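Search this site
Enter keyword
Go

Working with almond and coconut flour: kitchen notes

Grain-free flours have no gluten and absorb liquid at very different rates. Most failed loaves come from measuring by cup or from cutting too early. Weigh everything in grams.

Flour

Coconut flour takes up far more liquid than ground almonds and cannot replace them weight for weight. For a small loaf, start with 200 g of ground almonds and 40 g of coconut flour. Mix, leave the batter to stand for 6 minutes, then judge the thickness. It should drop slowly from the spoon. If it holds a stiff peak, add milk substitute a spoonful at a time.

Sieve coconut flour. Lumps survive mixing and bake into dry pellets.

Eggs

Use them at room temperature. Cold eggs set melted coconut oil into flecks, which leave greasy holes in the crumb. Ten minutes in a bowl of warm tap water is enough.

Raising agent

Bicarbonate of soda needs an acid. A teaspoon of cider vinegar stirred into the eggs will do. Too much bicarb turns ground almonds brown and gives a soapy taste.

Tin and oven

Line the tin on all four sides and leave paper standing above the rim to lift by. Almonds brown early, so cover the loaf loosely with foil once the top has coloured. Test the centre with a skewer, and again near each end. Fan ovens should be set 20 degrees lower than the figure given for a conventional one.
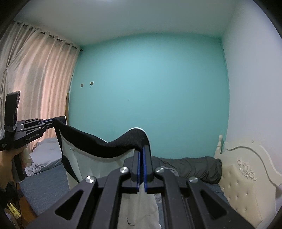

Cooling and storage

Leave the loaf in its tin for 15 minutes, then lift it on to a rack. Do not slice until fully cold. The crumb is still setting and will tear.

Wrap in paper, then a bag, and refrigerate. To freeze, slice first and put baking paper between the slices. Toast from frozen on a low setting.

Opened ground almonds go rancid in a warm cupboard. Keep them in the fridge in a sealed jar, with the month of opening on the lid.

Notes by Jade Lévesque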